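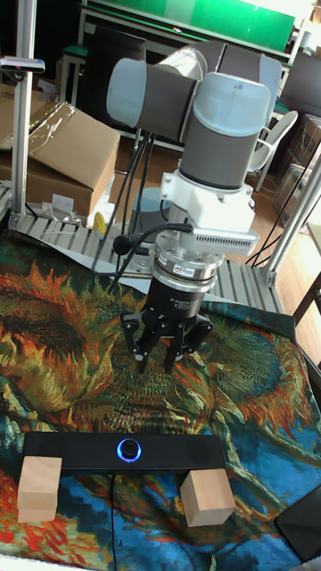 4.2 Propping and unpropping a long object

The third chore in the Tukero set is one that people do without thinking. A long, flat appliance has to be lifted a little off a surface so that air can pass under it or a cable can be cleared, and later it has to come down again. Anyone who has wiped a shelf behind a television has done it. We included the chore at the request of the Hillell repair shop, where appliances are raised on scrap blocks many times a day and where a helper that could do only this would already be of use.

The chore has two halves, which we scored apart. In the propping half, the arm must bring one block under each end of the appliance. In the unpropping half, both blocks must be taken out and set down clear of it, and the appliance must rest flat. A trial counted as complete when the end state held for the whole scoring window and the cable had not been pulled tight. We did not score the final angle of the appliance on the table, although Betancur argued for doing so and the question is taken up again in Section 6.

We ran 3000 trials. Of these, 2885 entered the analysis, and the rest were dropped before scoring for faults in logging. The protocol was frozen on July 28, 2019 and no change was made to the success criteria after that. Block positions were drawn anew for each trial from a list prepared by Lucero Ccori, who took no part in running the arm.

4.2.1 Table covering

Most published work on chores of this kind uses a plain tabletop. A plain top makes segmentation easy and tells the reader little about a home, where tables carry cloths, runners and mail. We covered the table with printed cloth in every trial. The cloth added two problems. It could shift under a block that was pushed sideways, and its pattern offered many false edges to the detector. In pilot runs the older Paucar detector often reported a block where there was only printed cloth, and it was retrained before the main trials.
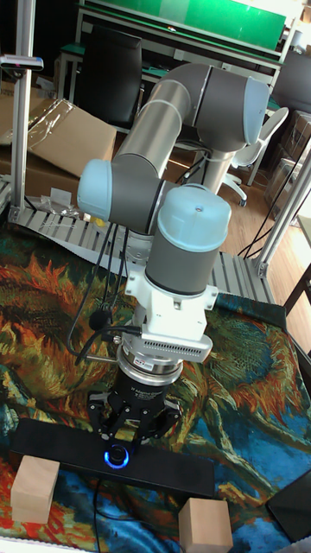 Small objects next to a large one are hard for a gripper of this size. The fingers need room to open on both sides of what they are to hold, and a block that lies close to the appliance takes away half of that room. The controller therefore plans the approach with the fingers already spread and turns the wrist only when the spread fingers would touch something on the way down. Figure 4 gives an impression of the distances involved: the fingers are open just above the table, directly over the black device, while one small block lies beside the device at the lower left and the other lies farther to the right. A gripper that has to open late, close to the cloth, tends to catch a fold. We saw this in the pilot runs with the Somex controller and moved the opening step forward for that reason.

Grasping the blocks themselves was the easier part. Failures were concentrated at the moment when one end of the appliance was raised and the second block had not yet been brought in. With a single arm there is no way to hold the end up and place the block in one motion, so the block has to be pushed under the edge. A person uses the other hand. When we asked 160 visitors to do the chore with one hand behind the back, many of them also pushed the block, and several moved the appliance sideways while doing so.

Time remains the larger gap. The median complete trial took 93 seconds, and visitors using both hands were done in a small fraction of that. In a shop this delay could be accepted if the arm worked unattended. In a home it would probably not be, as the person waiting could have finished the job and walked away.

Our reading is that the chore can be done by current hardware under the conditions given here, with cloth on the table and without fixtures for the blocks. We do not claim the same for heavier appliances or for blocks of unequal height, neither of which was tried.
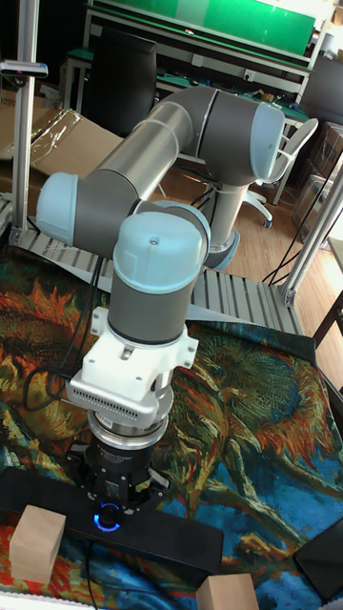

4.3 Effect of the trailing cable

Trials with a cable attached were run in October under the same criteria. The cable left the appliance on the side away from the arm's base and lay slack on the cloth at the start. Its main effect was on planning time, since any path that crossed the cable at low height was rejected. Completion was slightly lower than without a cable, and the difference came almost entirely from the unpropping half, in which a block could be drawn out against the cable and drag it along.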